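Gripper build, part 4: linkage play and the wire tray test

Jan 15, 2023

Since the last post I have replaced the pivots, moved the servo cable and thrown away one set of pads. The pads were my fault. I printed them with the chamfer on the wrong face and only noticed once both were screwed down.

The pivots were the larger job. In part 3 the arms ran on plain screws through printed holes, and after an evening of opening and closing there was enough slop at the fingertips to feel by hand. Maysoun Khoury at the Flerley workshop suggested eyelets pressed into the plastic, and lent me the setting tool. The holes needed reaming first. One arm split along a layer line and had to be printed again, this time with more walls.

I have kept the handle from the earlier version. It means I can point the thing at an object and work the fingers without having to sort out a mount, and I want the fingers right before anything else gets built. The controller is still the Trornia board with my own firmware. Closing current is limited in software, and the limit is stored as a raw value: 604 for soft objects, 3192 for rigid ones. Those numbers mean nothing outside this board, so please don't copy them into yours.

For a rigid test piece I have been using a wire mesh tray, the sort that goes under a desk for cables. It is an awkward shape to hold. The side wires stand up past the rail and the ends are curved, so a flat pad has very little to sit against.
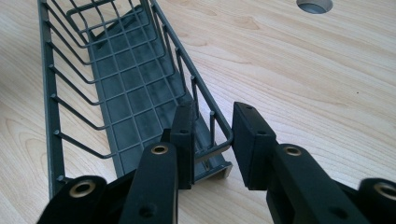 Left pad at the end of the tray, right pad still open over the desk.

Gripping on the rail alone gives line contact, and the tray rolls as soon as it leaves the desk. Gripping lower, across the side wires, is better, but the pad edge catches on the way out. A thicker rubber face helped a little. I cut a sheet down to 80 mm strips and glued it on with contact adhesive, then trimmed it flush.

The cable now runs down the inside of the handle. It is 145 mm longer than it needs to be -- I would like the slack while the wrist is undecided.

Still to do:

Reprint the left finger with a deeper pocket for the pad screws.
Add a hard stop at full open. At present the servo finds its own.
Fit the Khasawneh load cell, which has been in a drawer since July.
Write up the firmware properly.

I am at Billville next weekend, so part 5 will be the load cell if the amplifier has arrived, and the hard stop if it hasn't.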